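Drinevura Dish Brush, Long Handle
Kitchen / Washing Up / Brushes

In stock
Ships in 2 to 4 working days
Page last updated 2020-02-02

A dish brush is a stick with bristles on one end, and we have somehow spent four years arguing about this one. The Drinevura is the result. It has a beech handle, a steel ferrule and a round head you can pull off and replace when the bristles start leaning over like commuters.

The handle is oiled, never varnished. Varnish looks wonderful for a month and then comes off in your lasagna dish. Oil looks a little dull from day one and stays that way for years, a quality we admire in furniture and in some relatives.

Which bristles?

Two heads fit the same handle.

Soft (pale tampico fiber): glasses, cups, nonstick pans, anything your mother-in-law gave you.

Firm (dark union fiber): cast iron, roasting trays, the pot you said you would let soak. Please keep it away from nonstick coatings. We get letters.

The handle comes with one soft head fitted. Firm heads are sold singly or in a pack of four. People who buy the four-pack tend to come back later for the soft ones too, having learned something about their wine glasses.
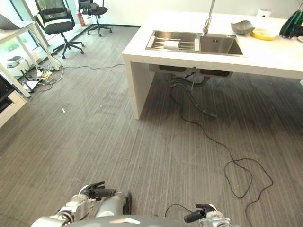
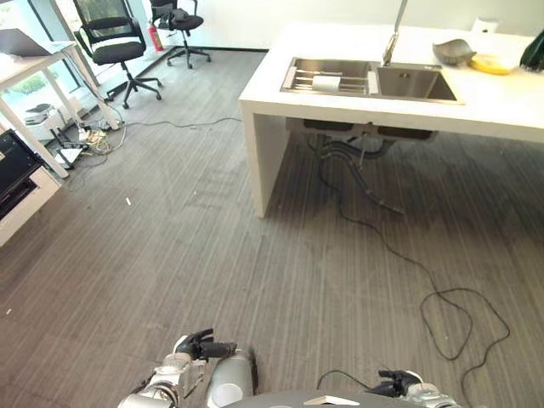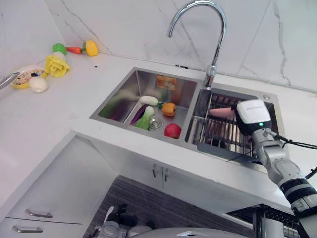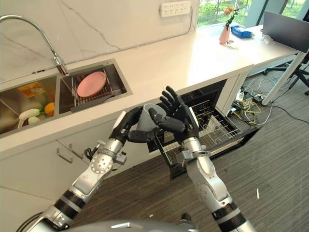
Looking after it

Rinse the head under hot water when you finish, flick it hard over the sink and hang it up by the loop. Bristles down, always. Standing it head-up in a jar looks charming in catalogs, ours included until last July, but the water runs down into the ferrule and sits there thinking up new smells.

Once in a while rub a little linseed or walnut oil into the handle. If you forget, it will go gray and rough. It will still wash dishes. Some of us prefer it gray.

Can it go in the dishwasher?

No. We know you will try it anyway. The handle swells, the loop goes limp, and the head comes out smelling of everyone's dinner. If you already own a dishwasher and are wondering why you need a brush at all, we refer you to the cheese grater.

Replacing the head

Pinch the steel wire on both sides, pull the old head away and push the new one in until it clicks. The first time is stiff and you may say something to it. The old head has no plastic in it, so snip out the wire and put the rest in the compost, where it will take its time. Selma Mujić, who runs our workshop, keeps hers for scrubbing potatoes and then for cleaning boots, strictly in that order.

Details

Handle: beech, oiled
Ferrule and wire: stainless steel
Loop: cotton cord, natural
Fibers: tampico (soft) or union mix (firm)
Made in: Prelanska
Packaging: a paper band, which is also the instructions

Goes well with

Grgić Soap Block. A hard, unscented block you rub the brush over directly. It makes less foam than liquid and people find this upsetting for a week or so.

Urnilau Wall Hook. One hook, one screw. The screw is included. The wall is not.

Customer remarks

"Handle is longer than I expected. Then I washed a tall vase and withdrew the complaint."

"Good brush. Husband now has opinions about fibers."

"Bristles fell out after a week. Found out the dog had been at it. Second one is holding up well."

Returns

If the brush is unused, send it back within the month and we will refund you. If it is used, please keep it. If the head falls off by itself in normal washing up, write to us with your order number and we will post another, no photograph needed. Dogs, blenders and campfires are outside the guarantee, all three having come up.

Orders to islands may take a little longer, depending on the ferry.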